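Kidska mentoring scheme for women in engineering
Progress report to the Gatti fund, second period

Recruitment finished in April. Dastavov and Wokon each released staff as mentors, and Despina Nedeljković, who leads a chip design team at Wokon, took on the job of matching them with new graduates. Most pairs meet monthly, usually at lunchtime. 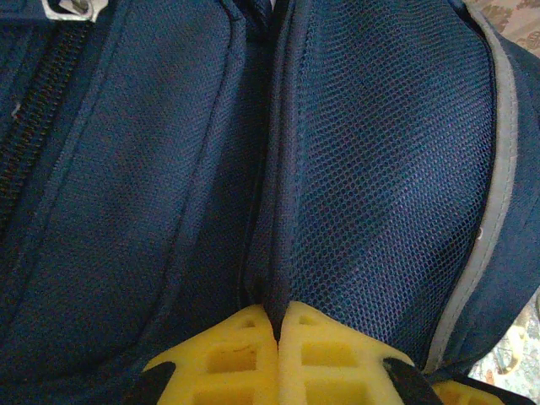
Navy backpack, close up.

Two pairs have stopped. One mentor changed employer and the other went on leave - both graduates have been offered someone new.

Spending stands at 1035 euros out of the 2000 awarded. Travel took 600 of that and room hire most of the rest. The 70 set aside for printing has not been touched.

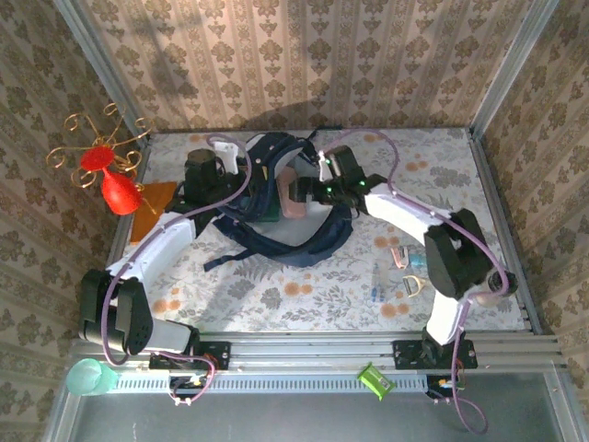

Robot arms at the table with the leaf-print cloth.

The first project leadership workshop ran over time and left too little room for questions. Ifeanyi Onyeka is rewriting the section on planning and will send it to mentors before the next session. We ask to carry the printing money over to travel.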